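Chapter 4
When the Work Changes Hands

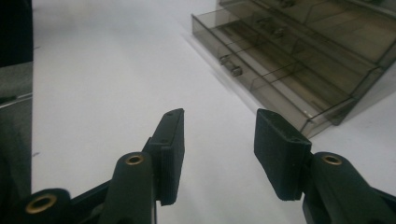

I took my first job in a parts room because it was close to my apartment and they let me start at six in the morning. The company was called Trullcombe, and it repaired small medical pumps. My whole day was screws, springs, seals and clips. I put them in drawers, I took them out of drawers, and I wrote down what I had taken. I was good at it, too! After a year I could tell two nearly identical washers apart with my fingertips while talking to somebody across the room.

I bring this up because most books on automation start with the factory floor, with big welding arms behind a yellow fence. Those are worth studying (we'll get to them in Chapter 7), but I'd like you to begin with a small job, done at a table, by a person who knows it well. Small jobs are where a lot of the change is happening now, and they're easy to underrate.

Think about what it takes to open a little drawer. You find the knob, you pinch it, you pull straight enough that the drawer doesn't stick, and you stop before it drops in your lap. I never once thought about any of that at Trullcombe. Then, years later, I spent a September at a firm named Skollusach, watching people teach that same move to a machine with a gripper they held in their own hands. One of the trainers told me she had done 377 drawer pulls that week and had started noticing drawers at home. She'd stand in her kitchen wondering which way the silverware drawer leaned.

Her job title hadn't changed, by the way. She was still a parts clerk on paper and still paid like one. But she was now spending 60 percent of her shift showing a machine how to do the other 40, and she had opinions about that, some of them cheerful and some of them not. She liked sitting down. She liked that engineers came over and asked her things. She didn't like that her old speed, which had earned her a bonus every quarter, no longer counted for anything – a slow, clean pull was worth more than a fast one.

That's the kind of change this chapter is about. When people argue over automation they usually ask how many jobs will go, and that's a fair question with a chapter of its own. I want to ask what happens to the jobs that stay. Who does the teaching? Who gets called when a drawer jams? Does the person who knows the work best get paid for knowing it?

We'll look at two workplaces. The first is Skollusach, where nearly 700 people work and the clerks had a say in the plan early on. The second is Zukham, a much smaller shop with a staff of 9, where the machine arrived first and the talking came later. I'll also borrow an idea from the Wu study you read in Chapter 3, the one on hidden skill, so keep your notes handy.

Before you read on, pick one thing you do with your hands every day at work or at home. Write down each step as if the reader had never seen it done. Give yourself a full page, and hang on to it, as we'll come back to it at the end of section 4.2.

4.1 What the Clerks Knew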